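Javham tightens chemical limits for bedding and knitwear

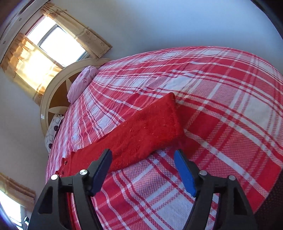 The Javham product safety office has lowered the permitted level of free formaldehyde in household textiles and widened the rule to cover bedspreads, blankets and knitted clothing. The new limits apply to goods placed on the market from October. Stock already in stores can be sold until the end of the following March.

Formaldehyde resins are used in textile finishing to reduce creasing and shrinkage. Residues can irritate the skin. Under the previous rule only sheets, pillowcases and infant clothing were tested.

The office based the change on a survey by the Bouvier laboratory, which tested 132 items by water extraction. Results above the new limit were found in 35 of them, most often in printed and yarn-dyed cotton. Wool and acrylic knits gave lower readings.

Importers must keep a test report for each dye lot larger than 1,000 pieces. Smaller lots may be covered by a supplier declaration. The fine for a missing report is 3,000 per lot, in local currency.

Vallia, a mill group that supplies several retail chains, said it had moved to a low-formaldehyde resin last year and expected no change in prices. The trade association in neighboring Bumia has asked for a longer transition period for small finishers. The office will publish the test method and a list of accepted laboratories in May.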